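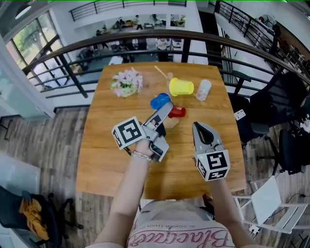

Fig. 3. Blue cup and red cup, mid-table.

Home | Guides | Trainers | Sign in

Section 3: Scheduling a live workshop in Stilance

1. Open Calendar and choose New Session. Type a title your learners will recognize in a crowded inbox. "Workshop" has been used.

2. Set the seat limit. The Dellby plan stops at 71, and the seventy-second person will write to you personally.

3. Pick a time zone. Stilance guesses from your browser and guesses with great confidence. Check it.

4. Upload your handout (PDF, 10 MB or less).

5. Click Publish. Invitations leave at once.

CAUTION: There is no unsend. Anas Soliman once invited 2,064 past learners to a session called "asdf test." Eleven o'clock, bring a notebook.

Note: To rehearse, switch on Practice Room before step 5. Chat and polls work as usual, and you may applaud yourself.

Recordings are kept until the end of May. Download any you're fond of.

Last updated: 04/09/2019

Contact Riedl Learning | Copyright Riedl | Back to top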